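# How Does a Robot Know What to Do Next?

Hi! I'm Yatziri Arriaga, and I write programs for robot arms. When I tell kids that, they usually ask me if I build the arms. Nope! Somebody else makes the metal and plastic parts. My job is the bit you can't touch, the software, and I think it's the most fun part (but I would say that).

Let's start with something you can try at home. Put a bowl on the table. Now close your eyes and ask a friend to move it a little. Keep your eyes closed and try to grab it with both hands at the same time.

Tricky, right? You probably bumped it, or one hand got there first and shoved the bowl into the other hand. Now open your eyes and do it again. Easy! You didn't even have to think.

A robot has to think about every single bit of that. So we chop the job into pieces, and each piece is its own program.

## Piece one: Where is everything?

A camera gives the computer a picture, but to a computer a picture is only a giant pile of numbers. One number says how red a tiny dot is, another says how green, another says how blue. There's no number in there that says "bowl."

So we have a program called **Bunis**. Bunis has looked at over 1000 pictures where people drew a line around each thing and typed its name. After that much practice it can look at a new picture and make a guess. It says something like "I think this red patch is the bowl, and I'm pretty sure." It even gives itself a score for how sure it is, which I love. I wish people did that more often!

Things get harder when stuff hides behind other stuff. If a gripper is in front of an onion, Bunis might see only a little curved piece of purple. You'd say "oh, that's the onion" right away, because you remember onions are round and keep going even where you can't see them. Bunis has to be taught that. My friend Cristóvão Azevedo spent most of October on it, and he started dreaming about vegetables.

Patterns are sneaky too. A tabletop covered in printed leaves and flowers is pretty, but a program that's looking for leafy, fruity shapes has to learn that some of them are flat and can't be picked up.

## Piece two: What's the plan?

Once we know where things are, another program makes a plan. Ours is called **Stellero**. Think about walking across your bedroom in the dark when there are toys all over the floor. You want to get to the door, and you don't want to step on anything pointy. Stellero does that for the arms. It tries out lots of pretend paths inside the computer, throws away the ones that crash into something, and keeps a good one.

With two arms it gets wild, because each arm is also a thing the other arm could crash into! And they have to share. Each one needs its own side of the bowl.

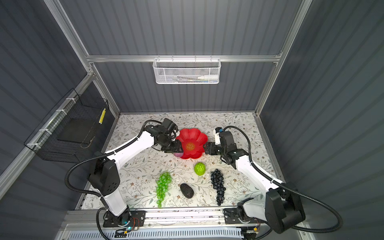

Two arms, one red flower-shaped dish, and some pretend fruit on the table.
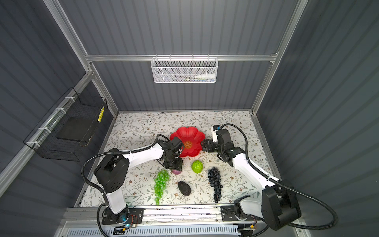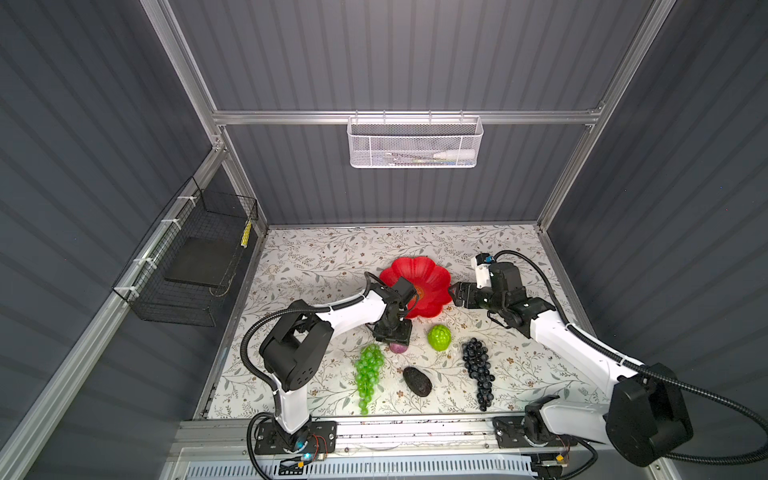
If both arms were run by two programs that never talked to each other, we'd have a mess. The left one would squeeze, the right one would still be on its way, and the bowl would go skating off. So Stellero makes one plan for both of them together, a bit like a dance where the partners both know the steps.

## Piece three: Move, check, move, check

A plan is just a wish until something makes the motors turn. That's what the **controller** does. It asks each joint, "Where are you right now?" Then it asks, "Where should you be?" If those two answers are different, it gives the motor a small push in the right direction. Then it asks again. And again!

Our controller does this 530 times every second. Try saying "where are you?" even 6 times in one second. (I tried. My tongue gave up.)

Grown-ups call this a **feedback loop**, and you have them in your body. Stand on one foot and feel your ankle wobbling. It's making teeny fixes over and over so you don't tip.

## When it goes wrong

It goes wrong a LOT. Once I typed a minus sign where I needed a plus sign, and in our pretend computer world the arm waved happily at the ceiling instead of reaching down. That's why we always test in the pretend world first. Jérémie Lebrun, who works at the desk across from mine, still waves at me like that when he brings me coffee.

Finding a mistake in a program is called **debugging**. Here's how I do it:

1. I read what the program wrote down while it was running (that's called a log).
2. I look for the first weird thing, even if a bigger weird thing happened later.
3. I change one little thing and run it again.

Changing only one thing is hard when you're impatient like me, but if you change three things and it works, you won't know which one fixed it.

## Your turn!

Be the controller. Blindfold a friend (ask first!) and put a soft toy somewhere on the floor. You may only say "left," "right," "forward," "back," "down" and "grab." Count how many words it takes to get the toy. Then swap places.

If you want to make it really hard, get two friends and have them pick up one pillow together, one on each side, with you giving the orders to both. Give them names so they know who you're talking to!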